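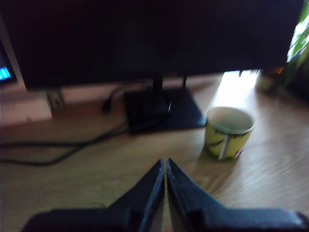
Chapter 4
Cable Routing and Surface Clearance at Fixed Workstations

A fixed workstation has three zones: the display zone, the working zone and the service zone, where power and signal cables meet the equipment. Faults reported by office staff as "screen trouble" often start in the service zone. On a desk where cables have no set route, slack collects behind the stand and travels sideways over the work surface, as the long black cable does to the left of the monitor base in the opening photograph. The mug to the right of the same base stands in the display zone, and under the Drulham method it would be recorded as a loose item. Gouveia's survey of 235 desks at the Plovo offices recorded loose items and surface cables on separate sheets, a practice followed in this chapter.

Section 4.1 defines the terms used for stands, base plates and desk edges. Section 4.2 covers measurement of cable slack. Slack is measured with the display at its normal working height, from the rear connector to the first fixing point, and is recorded in millimetres. A run longer than 2,000 mm is divided at a clip and each part is entered on its own line. Section 4.3 deals with desks that carry two displays of different sizes.

Students should have completed the desk plan from Chapter 3 before starting. Colour codes for power and signal runs are listed in Appendix B.

Key terms: base plate, fixing point, loose item, service zone, slack, surface run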